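Workshop Tips: Picking Fingertips and a Wrist Camera for a Dish-Handling Arm

Posted Jul 1, 2018

I have been at this since March, and I'm still excited every time I walk into the garage and switch the arm on. Dishes are wonderful practice! They're smooth, they come in every depth and thickness, and you already own a cupboard full of them. If you've got a hobby arm and a free weekend, try a few different fingertips on the same plate before you buy anything bigger. You'll learn more about your gripper in an afternoon than you will from a month of reading spec sheets (I read a lot of spec sheets).

My setup is a Treketti arm on a bench that's bolted to the studs, with a Fodico controller and a little camera at the wrist. I've run it with three sets of fingers: the flat pads that came in the box, a soft molded pair from Azevedo, and a hard pointed pair. Everything below is from my own notes, 1,568 grabs' worth, and your numbers will differ.

Start with the flat pads

They're fine for mugs, sponges and anything with straight sides. Tape a strip of rubber shelf liner over each one and they get a lot better. Wrap the tape all the way around the back of the finger or it will creep. Where the flat pads let me down is on plates standing in a rack, where there's a neighbor on both sides and no room for a wide finger to get in. I had 200 tries at that with the flat pads and got 87 clean lifts. Not awful for something that came free in the box!

Soft fingers for bowls

The Azevedo pair is lovely on bowls, and on the thin wine glasses I was too scared to try with anything else. They bend around the rim and you can be sloppy about the angle. Two things to watch:

Wipe them down with dish soap and warm water before each session. Any grease at all and a glazed plate will swing like a gate.

Back off the closing speed. They bulge when they shut fast, and the bulge pushes the dish away before the grip sets.

I don't love them for heavy dinner plates held by the edge. The plate sags a little, then a little more, and by the time the arm has turned toward the counter you're holding your breath.

Pointed tips for plates on edge

These are my favorites. A narrow tip slides in where a pad can't, and you only need a small bite of the plate to hold it. Go in low, close slowly, and let the arm wait a beat before it moves. I use half a second in the Fodico software, set under the grip step.

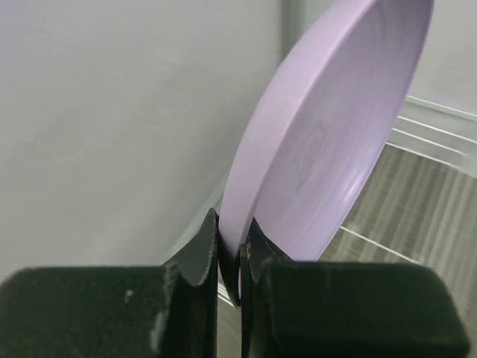
Lavender plate held on edge in the pointed tips, from the wrist camera.

Check the tips for rough spots every so often. Run a cotton ball along the inside faces, and if it snags, a few strokes with fine sandpaper will take care of it. Do the same along the outer slopes if you're reaching between dishes. Scuffs on the body of the finger don't matter to the grip, so I leave those alone.

For plates you care about, put a dab of clear silicone on the inside face of each tip and let it cure overnight. Keep it thin. My first try was a big cheerful blob and the fingers wouldn't close far enough to hold a saucer.

Where to put the camera

I tried two spots, a tripod beside the bench and the wrist, and I'd go with the wrist if you can only have one. You see the pinch itself, close up, and the view travels along with the hand. The tripod is nicer for working out why the elbow hit the shelf, so if you have a spare camera, use both.

Shiny plates throw glare, and it shifts as the plate tilts. A bright streak can fool simple edge-finding into thinking it's found a rim. What helped me:

Turn off the overhead light and bounce a desk lamp off the wall.

Lock the exposure. Auto exposure pumps up and down as a pale dish fills the view, and your color thresholds go right along with it.

Choose practice plates in a color that stands apart from your background. White on a white wall is a tough first lesson.

Focus the lens for the distance to the fingertips and then leave it there. A blurry background is no trouble at all.

Controller settings worth writing down

I keep an index card taped to the bench for each set of fingers: closing force, closing speed, wait time, and how far the fingers open. On my controller the force scale goes up to 10, and 7 is where I've settled for dinner plates with the silicone dabs on. Start low and come up one step at a time, with a folded bath towel under the work. Seriously, use the towel. I also change only one setting between runs, and that one took me an embarrassingly long time to learn.

I ordered a parallel gripper kit from Orudbridge last week, with swappable tips and a wider opening, so casserole dishes are next. If you've tried one on anything with handles, leave a note in the comments and tell me what force you ended up using!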